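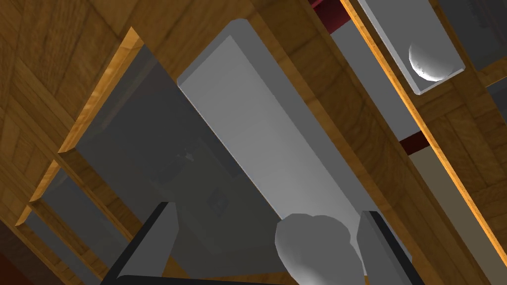 Review: Drumstead 2 household chore simulator

Score: 6 out of 10
Posted 2 January 2023 by Eyerusalem Yimer

Drumstead is a piece of desktop software that puts a simulated two-armed robot into a simulated house and lets you test whether your control program can do chores. It costs 600 dollars for a single seat. I bought a seat in July and have used it most working days, first on the small shop-floor pack and then on the home pack, which is what most buyers will want.

Setup is easy. The installer worked the first time on my office machine and the second time on an older laptop, though the laptop was too slow to be useful. The manual is 88 pages and mostly up to date. The section on wrist cameras still describes the menus from version 1.

The home pack gives you rooms, furniture and a list of chores: pick something up, put something away, open a door, wipe a surface. You choose a chore, load your controller, and let it run overnight. I ran 2,197 attempts with the stock controller, which Drumstead includes so you have something to compare against. It finished 1,131 of them. That is a little over half, on chores that a ten-year-old would get right nearly every time.

The failures are worth looking at one by one. Large, stiff objects in open space go well. Soft or lumpy things go badly, and so does anything close to a cabinet or wall, where the fingers have little room. The most common problem in my logs was a good grip followed by a bad exit, with the arm catching a board on the way out. Two-arm chores were the worst group. The arms often waited on each other until time ran out. 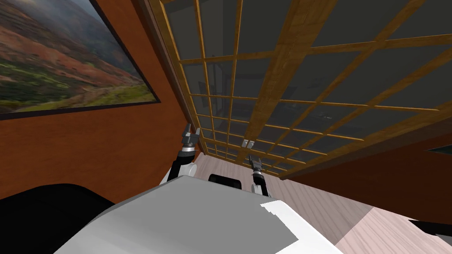
Both arms raised toward the lattice in one of the home pack rooms.

The rooms are better than I expected. The walls, floors and woodwork have enough grain and pattern to give a vision system some trouble, and there are pictures on walls and switch plates to confuse it further. Surfaces do look too clean. My own kitchen has crumbs, steam and a drawer that sticks, and none of that is in the pack.

Contact is the weak point. Rounded objects are simplified, and a squeezed cushion behaves more like a firm loaf of bread. Nicanor Cortés, who shares my office, moved one of our better controllers from Drumstead to a real arm. The reaching carried over with small changes. The gripping had to be tuned again almost from nothing, and that took him most of a month.

I also tried Divik, which costs more and handles cloth better, but its rooms are bare and its replay tool crashed on long runs. Serrano is free and fine for teaching. I would not pick it for testing.

Can a machine do the housework yet? Going by my logs, it can do parts of it, slowly, with a person nearby to start it over. I would trust one to carry a box across a clear room. I would not leave one alone with the dishes.

Buy Drumstead if you write controllers and need a lot of cheap attempts. Skip it if you need honest results on soft goods. Support answers email within two days, and the license can be moved between machines once a month.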